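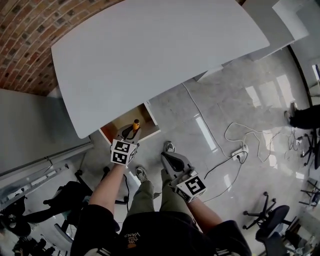
Chapter 7
Showing the Work: Visits, Demonstrations and Open Days

Iida Rautiainen and Baiba Priedītis
January

Contents Previous chapter Next chapter Glossary Index

7.1 A morning at Ojala

The Ojala workshop opens its doors to the public one Thursday in each school term. The first group comes in at 9:30 and is met by Tiina Heiskanen, who runs the recording floor. Most visitors on these mornings are college students and people from small firms who are thinking about automation and want to see what it involves before they talk to a supplier.

Many of them expect to see a robot arm behind a fence. What they see first is a person working at a desk drawer with a gripper in each hand. The grippers are held and worked by hand. The markers mounted on them, printed in black and white, allow software to work out where each gripper is and which way it is turned. The job itself is an ordinary one, such as reaching for a small bottle or can in an open drawer. It is done many times over, and every run is saved. The saved runs are later used to train a robot that has grippers of a similar shape.

A visitor can watch this for ten minutes and still not be sure what has been shown. It looks like a person tidying a drawer slowly. The people at Ojala know their work well, and on the first open day they left out most of the explanation. Heiskanen kept the comment cards from that day. One of them reads, "Interesting, but when does the robot start?"

This chapter is about closing that gap. It deals with the planning and running of a visit to a place where automation work is being done, from the first phone call to the notes written up afterwards. Chapter 6 covered trade shows, where the equipment is taken to the audience. Here the audience comes to the equipment, and most of the problems are different ones.

7.2 What this chapter covers

After working through the chapter you should be able to:

- tell a visit, a demonstration and an open day apart, and say which one suits a given audience
- choose a task that can be followed by someone standing two or three metres away
- plan a walking route through a working room
- write a short spoken introduction in everyday words
- decide what will be recorded on the day, and tell visitors about it before they come in
- collect comments in a form that staff will read

7.3 Three kinds of event

The three terms are often used as if they meant the same thing. In this book they are kept separate.

A visit is arranged for one group with a known interest. The host can ask beforehand what the group wants to see, and the programme can be changed to fit. Groups are small, and questions can be taken at any point.

A demonstration is built around one task or one machine. It has a start and a finish, it is rehearsed, and it can be repeated for the next group with little change. It may be part of a visit or an open day, or it may be given by itself.

An open day is for anyone who signs up. The host knows little about who will come, and people arrive and leave at different times. Ojala limits its open days to 100 places. Hidura, a packaging firm with a much larger hall, takes 300 and divides them by arrival time.

The same room can be used for all three, but the preparation is not the same. At an open day the spoken introduction will be given again and again, sometimes by tired people, and it needs to be short enough to survive that. For a visit by a single group it can be longer and looser.

7.4 The room as it is

A workshop is laid out for the people who work in it. Power strips and cables run across the floor to wherever they are needed, chairs on casters are left where the last person stood up, and bags go down in corners. Staff step over these things without thinking. A visitor is looking at the demonstration and will not be looking down.

Walk the route before you write anything else. Do it with a person who does not work in the room, and ask them to go first. Mark each place where they slow down or look at their feet. Cables that cross the route should be moved, or covered and taped. Where a cable has to stay, change the route.

Then stand where the visitors will stand. A drawer under a desk is low, and the operator's own arms and back will hide it from most directions. At Ojala only the front row could see into the drawer, so a screen was added at the side of the room to show the operator's view. Snædís Vigfúsdóttir, who set up the screen, suggests placing it so that visitors can see the person and the picture without turning their heads – otherwise they watch only the screen and miss the hands.

7.5 Choosing the task

Pick something visitors have done themselves. Opening a drawer, picking up a can and putting it down again need no introduction, and everyone can judge whether they were done well. A task from the middle of a production line may be closer to the firm's real business, but half of the spoken part will be used up in saying what the parts are.

Keep failures in. A can that slips and has to be picked up again tells the audience more about the difficulty of gripping than a clean run does, provided that the speaker says so at the time.

7.6 Case used in this chapter

The sections that follow return several times to one case. Cirklow, a maker of storage fittings, asked Ojala for a half-day visit to decide whether drawer and shelf tasks could be handled by a robot in its returns department. Elsa Turunen led the visiting group. The planning sheet, the route plan and a shortened transcript are given in Sections 7.8 to 7.11. The comment cards from Ojala's open days, 89 in all, are used in Section 7.12.

Readers who have already hosted events of this kind may go straight to Section 7.9. Others should read the next section first, as the planning sheet uses terms that are set out there.

Last updated: January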